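Iced Tea and Lemon Station Set - Candau Table Line

Posted in April by the Fukel shop desk

The Candau station set is the group of small pieces we put together for serving cold drinks and a light snack from one table. It is sold as a set and most of the pieces can also be bought singly. The board is the one most people start with, and the bowls and tray are sized to sit near it without crowding.

The board is bamboo, rectangular, with a small metal handle on one short edge so it can hang from a hook. It suits lemons, limes, soft cheese and butter. It is on the light side, so put a damp cloth under it if your table is slick. Wash it by hand, wipe it, and stand it on its long edge to dry. Do not leave it in the sink. A little food-grade oil every month or two keeps the color even. Boards vary in grain and shade from one batch to the next and we do not match them.

The knife is yellow plastic. It is meant for serving and for use with children at the table, and it will not get through a firm rind. Slice your citrus ahead of time with a kitchen knife and bring the slices out on the board.

The tray is a white rectangle with rounded corners and a raised edge, printed in gray with the word "Rabbit" in script and a small line-drawn rabbit saying "hi". The print is under the glaze. It holds 6 short glasses if you set them close. Hot pans should not go on it.

Bowls come in white, mint green and pink. White is the shallow one and works for sugar, cut fruit or spent slices. Mint is small. Pink is the one we suggest for ice, and it will take almost 200 cubes' worth of nothing if you let them melt, so fill it last. The round plate is off-white with a low rim.

The mug tree is wood with a round base and upright pegs. Screw the post down by hand until it stops turning. It comes in 2 parts and needs no tools. Keep it at the back of the table where sleeves won't catch it.

Also in the full set: a metal scoop, a stainless stirring rod with a black tip, and a dark gray cloth. The cloth can be machine washed with dark colors. Expect some lint from the first wash.

Food, fruit and table covering are not included.

The full set ships from our Fetville warehouse in one carton. Single pieces ship from Ruangrit and may arrive separately - allow a few extra days if your order mixes the two. The current run is 2,000 sets, and the pink bowl will be replaced by a different color after that. If a piece arrives chipped, keep the carton and write to us before sending anything back. We replace single pieces from a set at no charge when they are damaged in shipping, and we will ask for a photo of the piece and the label.

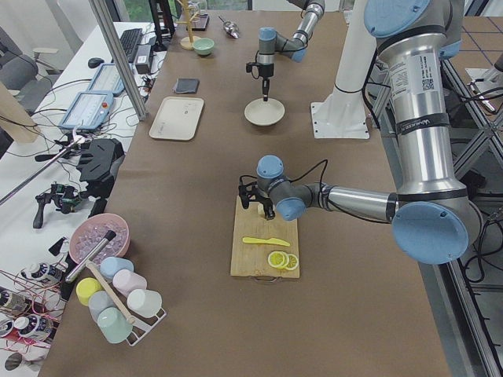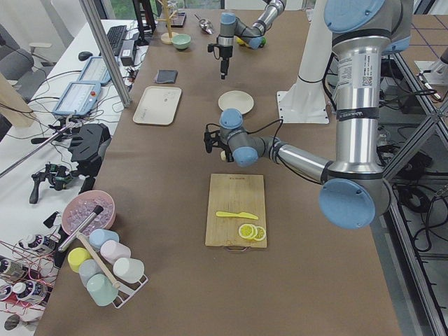
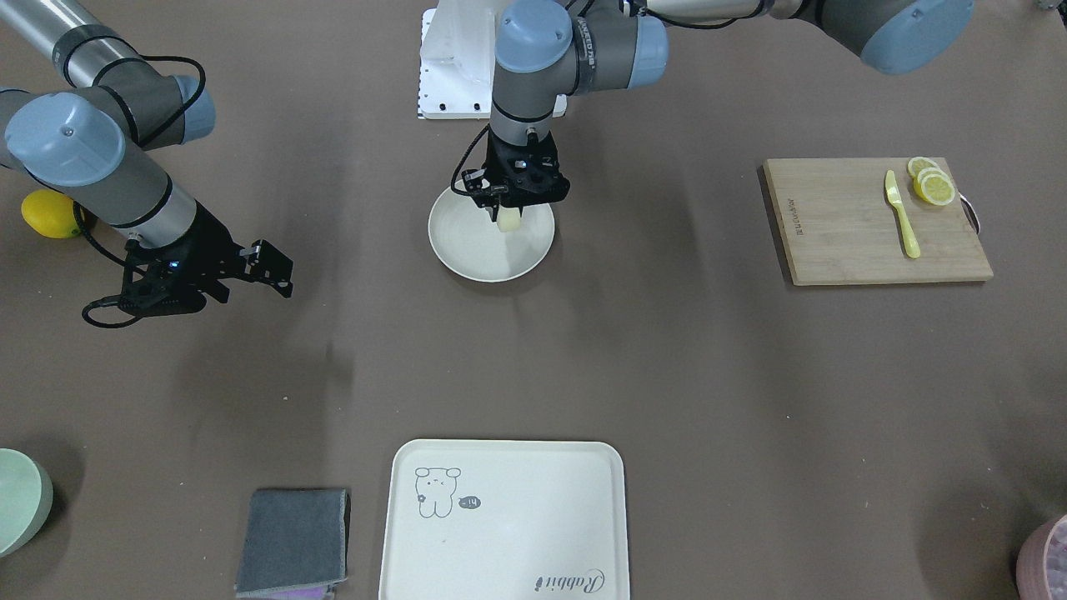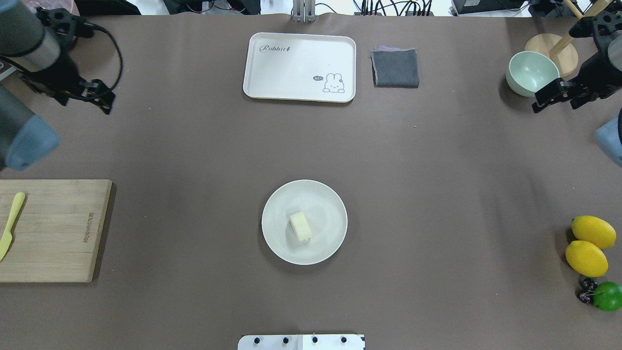
Bamboo board with other pieces from the Candau table line.

Contact the Fukel shop desk | Copyright Fukel, all rights reserved | Back to top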